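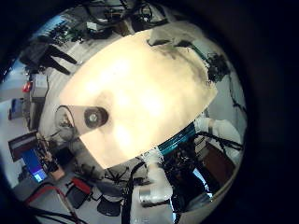 ## Looking for Gachanja, the two-act version

**s_odera:** Does anyone know which printing of *Gachanja* has the full second act? The Jovach paperback from 2000 drops the kitchen scene and ends with the letter. Our group reads it in September and we need six matching copies.

**kibet.m:** You want the Canar edition. It has both acts and the author's notes. My library got it for me on loan.

**jeptoo_reads:** I don't think Jovach dropped anything. Okoth rewrote the ending after the first run, and that's the text they printed. The short one is the better play.

**kibet.m:** The notes in Canar say the kitchen scene was restored at her request — page 20.

**jeptoo_reads:** Restored for that volume. She still staged it without the scene.

**zawadi:** Search under the collection title, *Plays 2*. The catalog doesn't list *Gachanja* separately, so you'll miss it otherwise. It's in there with *Udus*.

**s_odera:** Found it under *Plays 2*, thanks. Four copies so far.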